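My mother asked me in May to scan the old photographs from Vasside. There were 522 of them, most without any date. I am slow with this kind of work, and it took me nine evenings. The prints from my grandfather's years in Komdale were the most difficult, as they had curled and did not want to lie flat under the glass. 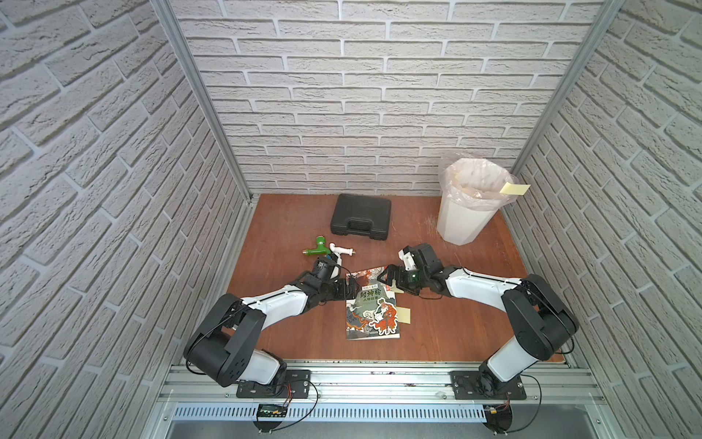 For the big portrait of my grandparents I went to Rin Honda, who has a small studio in Vallus. She photographs old prints with a camera, without a scanner, and she asked me what I would like to have behind the frame. I said white brick, the kind of wall panel with thin light grey lines, and under it a plain brown wooden table. My mother would have preferred a curtain.

Rin made two versions, one warmer in colour. I ordered the warmer one for my mother and I still have to choose the paper.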